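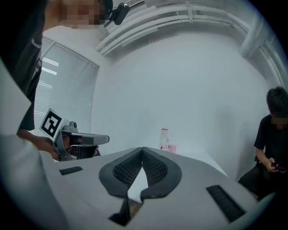 October
Posted by Nadhirah Chong
Filed under: Home, Small Rooms

We are keeping the white blinds. I went back and forth on this for most of the month, and I had curtain fabric samples from Tsakiris pinned to a corkboard in the hall the whole time, but the blinds stay.

The case for curtains was that the room is very plain. White walls, white blinds, and not much to look at on the back wall. Hidayah thought a heavy linen in rust or olive would warm it up. She may be right. The fabric came to 14 dollars a yard, though, and we would have needed lining, a rod and brackets on top of that.

What decided it was the light in the morning. With the slats tipped up, the sun goes to the ceiling and spreads from there, and I can work until lunch without turning on a lamp. I hung an old bedsheet over the window for four days to see what fabric would be like. It was either dark or glaring. I took it down on the fifth day.

Cleaning is the part I don't enjoy. I used to go at each slat with a damp cloth and it left gray streaks. Now I close them flat, go over them with a dry microfiber cloth, then flip them and do the other side. It takes up to 5 minutes if I do it every other week. If I leave it longer the dust sticks and I'm back to the damp cloth.

The lift cord had also started to slip. Danang showed me how to pull it toward the middle of the window before letting go so the lock catches. It works most of the time – I may still replace the lock before winter.

The walls are next. They could use another coat of white, and there's a nail hole near the door that I filled badly and never sanded. I have most of a can left over from the hall, and I need to check that it's the same white before I open it.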